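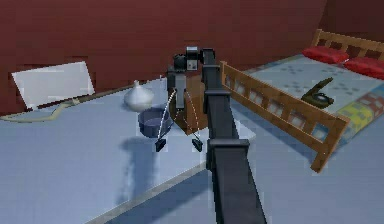 Cullard Branch Ledger: Data Card

Summary

The Cullard Branch Ledger is a table of yearly returns from 400 small savings banks and credit unions. It is published by the Stela group for people who study how local lenders keep reserves against bad loans. It replaces the earlier Boleck tables, which are no longer maintained.

Contents

Each row covers one institution for one financial year. The columns give total deposits, total loans, loans more than 3 months overdue, reserves held, number of branches and the type of charter. A separate file lists mergers and changes of name, so that an institution may be followed under its former title. Amounts are given in thousands, in the currency of the original return, and have not been adjusted for inflation.

Sources and preparation

Figures were copied from printed annual statements and checked by a second reader. Where the two readings differed, the page was referred to Edgars Pētersons, whose decision is recorded in the notes column. Totals that did not agree with their parts in the printed statement have been left as printed and marked with the letter D. Blank cells mean that the institution did not report the item. They should not be read as zero.

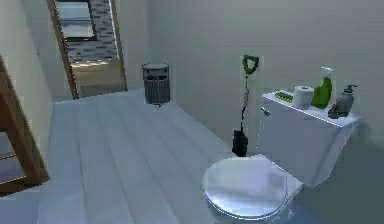
Simulated bathroom: toilet with five items on the tank lid.

Known limits

Institutions with deposits below 50 thousand were left out, as few of them issued a full statement. Credit unions that closed during a financial year appear only up to their last complete return. The Maldonado district changed its definition of an overdue loan part of the way through the series, and its figures before and after the change should not be compared directly. Ratios of reserves to loans are not supplied. Users who need them should state which columns they have used.

The ledger is not a rating of any institution and must not be presented to depositors as one.

Updates

New returns are added each August. Corrections are made at the same time, unless an error affects more than one institution, in which case a revised file is issued separately. The change log lists every altered cell with its old and new value.

Terms of use

The ledger may be used free of charge for teaching and research. Requests for commercial use, and for extracts of more than 3000 rows in a printed work, should be sent to Tõnu Venckus at the Stela records office. Please cite the ledger by its full title and the version number given in the first line of the file.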